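Print | E-mail

Jemov hand-held gripper kit – receiving and wear check
Site: Bendside
Checked by: Theerawat Sriwong
Unit 417, February

1. Fingers open wide, nothing held – OK
2. Screw holes in finger blocks clear – OK
3. Bushings seated in the arms – OK, love the brass!
4. Contact pads – REPLACE, both sides
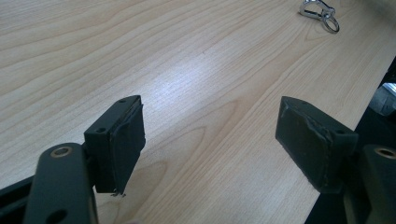 Pad edges frayed on both fingers.

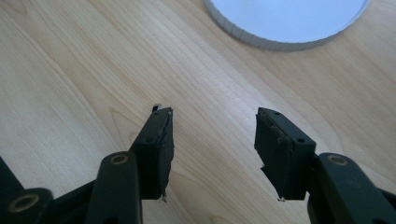 Can we keep using the unit until new pads come?
Use it for light practice picks only, and log every session on the Trorkumham sheet.

5. Spare pads in kit – none, ordered pack 159
6. Handle grip and trigger – OK, really smooth

Comments: I like this kit a lot. Setup took me 30 minutes and the trigger feels great all day. Pads are the one weak spot so far. Amnuay Onsri to sign off after the swap – please recheck item 4 then.

Print | E-mail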